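Recording a two-handed folding set with the Belto hand kit

These steps cover a first cloth-handling session with the Belto kit from Zirkel. You need two hand-held grippers, both charged, and a bed or other soft surface to work on. Allow 19 minutes for setup the first time.

1. Switch on the left gripper, then the right. Wait for both to show as paired in the Okis app.

2. Open a new session and choose "Cloth, two hands." The default clip limit is 162 seconds. Leave it alone for now.

3. Pick one piece of patterned fabric. Plain white sheets track poorly, and the Belto manual says the same. Blankets can stay on the bed.

4. Bring the fingers down on either side of a fold and close them slowly. Lift until the cloth hangs free at the top.

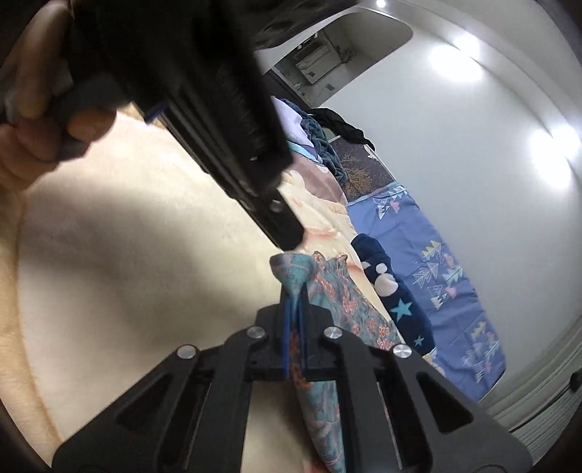

If the cloth slips, open the fingers all the way and start the grip again. Squeezing harder on a bad grip only drags the fabric, and the app will mark the clip as unstable. The trigger has a long travel — most people stop short of the end the first few times.

5. Bring the second gripper in from the side. Keep its lenses pointed at the cloth and your sleeve out of their view.

6. Take hold with both grippers before you pull. Move them apart at the same speed, lay the cloth down, and release one side at a time.
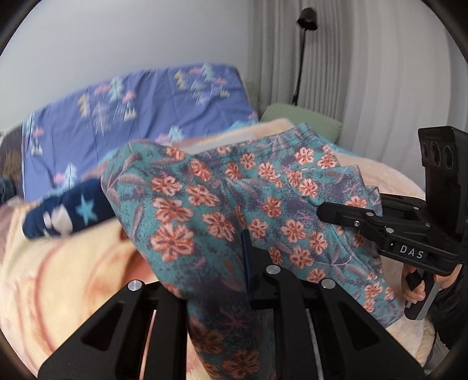
7. Stop the clip and check the preview from each gripper. Delete any clip where one view is blocked for more than a moment.

8. Repeat with the cloth in a new starting position. A full set is 78 clips. Save every 10 or so clips — the app does not save on its own.

Storage is the weak point of this kit. The base plan holds 2000 clips, and Zirkel charges extra beyond that. The Bianchini wrist strap is sold separately and is worth having for long sets.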